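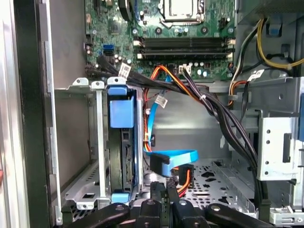

3.2 What people told us about keeping old machines going

I'll admit I went into the interviews expecting a lot of talk about money. We'd asked 73 households in Ritley how long they had kept their main home computer, and whether anyone had ever opened it up to change a part, and I had my neat little column for "couldn't afford a new one" all ready to fill in. It got used far less than I'd hoped (my co-author, Thenmozhi Namboodiri, had warned me about this in January and was very gracious when I came back to her with the transcripts).

What came up again and again was fondness. People liked their machines! One woman had passed the same desktop down through two children and then taken it back for herself, and she talked about it the way my gran used to talk about her mangle. Another chap kept his going because the family photos were on it and he didn't trust himself to move them. We coded both of these as "attachment", though Thenmozhi still thinks the second one belongs under "worry", and she may well be right. I've left it where it was and flagged it in the appendix.

Figure 3. Inside a desktop computer, with the processor socket and the four memory slots below it.

Memory was the part people mentioned most when they'd done the work themselves, usually with a cousin or a neighbour on the phone. Hardly anyone had touched the processor. Dumisani Oosthuizen found much the same split in his Chauke survey, which had 411 replies to our 73, so I feel a bit braver about saying it than I would on our numbers alone. His lot were younger, mind you, and more of them rented, and I don't want to lean on the match too hard.

Where people gave up, it was mostly over finding the right part and not over fitting it. The repair shop in Tedel shut while we were still interviewing, and you can see it in the later transcripts: suddenly everyone is talking about postage, and returns, and whether a second-hand seller will answer a message. I'd have loved to go back and ask the earlier households the same questions, but our travel money had run out by then. Section 3.3 takes up the shops themselves, starting with Solitz.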